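Melham Cable Wraps, Mixed Pack

Hook-and-loop wraps for desk and workshop cables

The Melham wrap is a soft strap for keeping cables in order at home, in the office or on a workbench. One end has a slot. You put the strap around the cable, pull the other end through the slot and press it down. It opens again with one hand and can be used many times.

We make the wraps in our own workshop from woven tape with a brushed back side. The brushed side lies against the cable, so the strap stays in its place but does not scratch the cover. Please do not confuse it with plastic zip ties, which must be cut each time you want to change something.

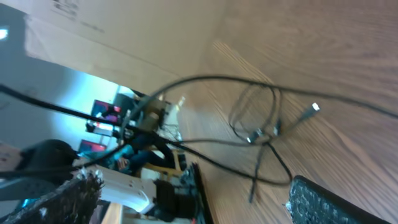
Choosing the right length depends on how thick your bundle is, and many customers order too short. For a single thin charging cable, the small size is enough. A long cable needs more, because the coil becomes thick when you wind it. If your table looks like this one, with black cables lying over each other and a USB connector pointing out of the tangle, we advise to separate them first and wrap each one alone. Then collect the small plugs at one side and close them together with one medium wrap. Leave the last part of every cable free, so the connector is not bent.

Sizes and contents

Small, for earphones and thin charging cables
Medium, for USB and monitor cables
Large, for extension cords, up to 35 mm bundle thickness
Colors: black, gray, dark green
Each pack contains 6 small, 7 medium and 3 large wraps

Care

Wash by hand in lukewarm water and let it dry flat. Remove dust and hair from the hook side with an old toothbrush. Do not iron. Do not use the wraps near a heater or on a cable that becomes hot during work.

Goes well together with

Indis cable tray, for mounting under the table
Osei label tags, for writing the name of the device
Prestik adhesive clips, for the table edge

The dark green color is sold out at the moment and will come back in July. Orders with black or gray are sent the next working day.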